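Lular Workshop Papers > Household Robotics > Section 6

6. Handling soft furnishings with two arms

Most of the rules we inherited were written for boxes and bottles, and we were quite fond of them until we tried them on pillows. Gunvor Tangen, who drafted the Mesby guideline with us, had warned as much over a great many cups of tea. 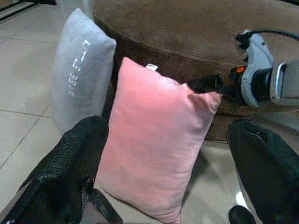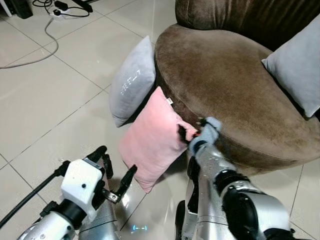

Figure 6. Pink pillow held near its upper right corner, with the other gripper open: wrist view (first) and head view (second).

Rule 2 of the guideline asks that one hand keep hold of the fabric while the other stays open until its approach has been checked from both views. The wrist view is lovely for seams and tags, but it tells you very little about the floor beyond, so cables and power strips (there is one in the second view, past the seat) must be noted from the head view before the arms move at all. We'd also ask operators to favour a corner over a sewn-in tag, however handy the tag looks!

Our log for the June sessions holds 1367 grasps, and each was labelled by a second reader, usually Anika Wojcik, whose patience with grey pillows we gratefully acknowledge.

Contact the editors | © Lular Workshop Papers | Back to top

This site uses cookies to remember your reading preferences. Accept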